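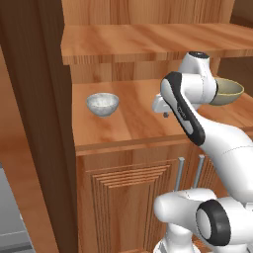
Section 5: Setting up your motor starter panel

Righto, if you've got this far you've unpacked the Vilela starter panel and read the safety pages. If you skipped the safety pages, go back and read them, please! I wrote this section after fitting the panel on the conveyor line at our Ostedgate plant, so the order below is the order I'd do it in again.

Before you start

You'll need a licensed electrician for anything behind the inner door. I'm one, and I still had Edmund Nowakowski check my terminations (he found a loose one, thanks Edmund).

CAUTION: Isolate the supply, lock it off, tag it, and test for dead. The panel holds a charge after isolation, so leave it for 5 minutes before you open the inner door.

Mounting

1. Pick a wall that doesn't shake. Keep 80 mm clear on both sides for airflow and 800 mm clear in front so the door can swing and you can stand there with a laptop.

2. Mark out with the paper template from the lid of the carton. Mine had stretched a bit in the damp, so measure the hole centres with a tape as well.

3. Hang the panel on the top two bolts, level it, then put the bottom two in. It's a two-person lift.

Wiring

4. Bring the supply in through the left gland plate and the motor cable out through the right. Keep the control cable away from both of them.

5. Land the earth first. Then the supply on L1, L2 and L3, then the motor on U, V and W.

6. Go over every terminal with the torque driver, using the figures on the sticker inside the door.

NOTE: Older panels have the control terminals numbered from the bottom up. Ours did, and I lost a whole morning to it. Check the drawing that came in the door pocket before you pull any cable.

First power-up

7. Leave the motor uncoupled. Close both doors and turn the isolator on. The green lamp should come up steady. If it's flashing, go to Section 7.

8. Set the overload dial to the full load current on the motor's nameplate. Don't copy the setting from the panel next door!

9. Press Jog for a second and watch the shaft. If it's turning the wrong way, isolate again, wait again, and swap any two motor leads.

10. Couple the motor and run it up. The ramp time leaves the factory at 900 hundredths of a second (I know, nine seconds would have been easier to print). That suited our belt fine, but Bronisława Gajewski runs pumps over at Wosham and prefers hers a lot shorter.

Write your final settings on the card in the door pocket. Pencil is fine, and you'll probably be changing them after the first week anyway.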